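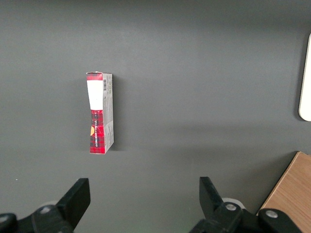

I have been told, twice now, that I ask too many questions about cardboard. But if you spend a morning with Fatemeh Asadi you start to care about it too. She writes the grasp planner at Girkden, a small software outfit above a tile showroom, and she can talk about a tall, narrow box the way my uncle talks about outboard motors.

A tartan box is a good place to start, she told me. The plaid gives the depth software plenty of crossing lines to match up. A plain white panel gives it next to nothing, so the estimate of where the surface sits gets mushy right there. A silvery side is worse, because it changes brightness every time the wrist moves. "People want to know if it can recognize the box," she said. "Recognizing is easy. I want to know where the left edge is."

The program that worries about the left edge is called Zeltanier (Babak Jalali named it and won't say why). It takes the view from the wrist, guesses at the shape of whatever is standing there, and hands a list of possible grips to the planner. Each grip gets a score. A tall box on a narrow base scores badly if you come in low and even a little crooked, since one finger touches first and over it goes. Come in high and you may be squeezing a flap that's already bent, and that moves under you.

I watched the scores scroll by on Babak's monitor for a good half hour - more fun than it sounds! The planner had 12 candidates and threw most of them out before I'd found my glasses. What was left went to a second program, Vahidi, which checks whether the arm can get there without clipping anything nearby. Vahidi is the cautious one. Last January it was so cautious that it refused every single approach for two days, and the culprit was a units mistake in a config file. Babak still gets teased for that.

Then there's the part I hadn't thought about at all, the looking again. The old version took one view, made a plan and went for it with its eyes more or less shut. The new one checks its guess 4 times on the way in and nudges the path each time. Fatemeh has 660 logged approaches she replays against every change to the code, and she won't merge anything until she's read through the ones that got worse. Even if the average went up? Especially then, she said, and went back to scrolling.

I asked when she'd call it finished. She was already arguing with Babak about the flap.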